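4.2 Hovering before the reach

Readers who have followed us this far will remember that both controllers receive the same starting pose and the same camera stream, and that the only thing we swap between runs is the layer that turns a target into motion. Damura, the older of the two, drives the arm along a fixed path at a fixed stiffness. Grusta, written largely by Hae-won Shin and then patiently rewritten by Jade Fehr, lets the wrist give a little whenever the measured force climbs past a limit we set by hand. We had expected all of the interesting differences to show up at the moment of contact, and we confess that we spent our first few weeks looking only there. It was Rosaire Turcotte who kept pointing us back to the approach, when the gripper is still up in the air with its fingers open and the wooden box waits on the table with its handle toward the hand.

At this height the two controllers ought to behave alike, and for the most part they do. The trouble is in the settling. Damura stops crisply and then starts down at once, while Grusta takes its time, and in the early versions it would drift sideways by a small amount that we only noticed after plotting 200 approaches on top of one another. We eventually traced the drift to a wrongly entered gripper weight, which we would gently suggest that anyone repeating this work check first. All the results below use the corrected value.
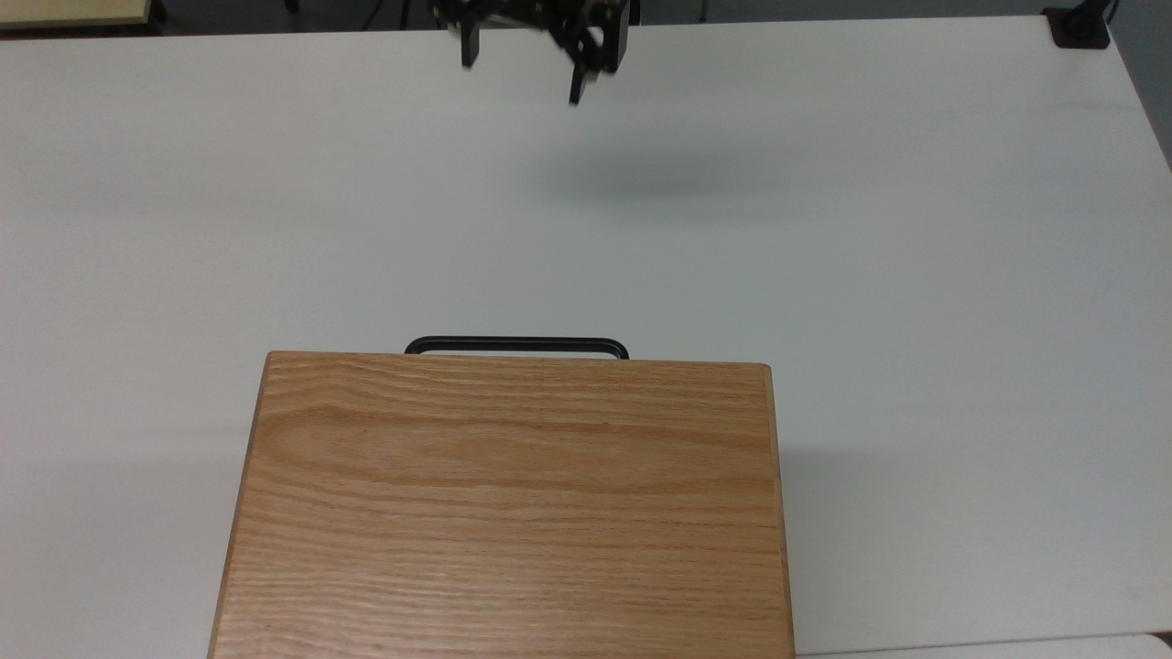 4.3 Holding and pulling the handle

Once the fingers have closed, the task is simple to say and surprisingly fussy to carry out: pull the drawer along its slides without twisting the handle, and stop before the end of travel. A drawer is a kind test in some ways, as it has one direction it wants to move in, and an unkind one in others, as it complains about every other direction. We ran 80 pulls with each controller, changing the angle of the box by up to 15 degrees either way so that the arm's idea of "straight back" was seldom quite the drawer's.

With the box square to the arm we could find no difference worth reporting, and we were glad of it, for a gap there would have made us worry about the setup. As the angle grew, Damura began to pull the drawer against the side of its opening, and the fingers slid along the handle to make up for it. Grusta let the wrist follow the drawer instead, at the price of a slower pull. Figure 4 shows the sort of grasp we mean, with the fingers around the handle and a narrow gap between the drawer front and the body of the box.

The first part of the pull deserves a word of its own. Harpreet Desjardins went through the force logs from this part by hand and found that the sideways load rises early and then levels off, so a controller that yields late has already missed its chance. We lowered the force limit in Grusta for this reason and kept it there for the Prekthorpe runs as well, where the same settings were used on a stiffer drawer.

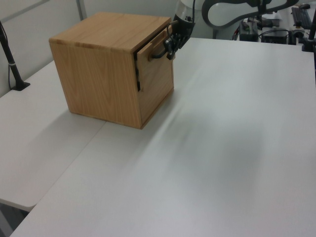 Figure 4. Gripper holding the drawer handle, with the drawer slightly open.

We tried one further change at the suggestion of Niloufar Heydari, who wondered whether a slower closing of the fingers might help Damura sit more evenly on the handle before the pull began. We repeated 45 of the angled pulls this way. The fingers did slide less, though the sideways load stayed where it was, and we have left the slower closing out of the main comparison in Section 5.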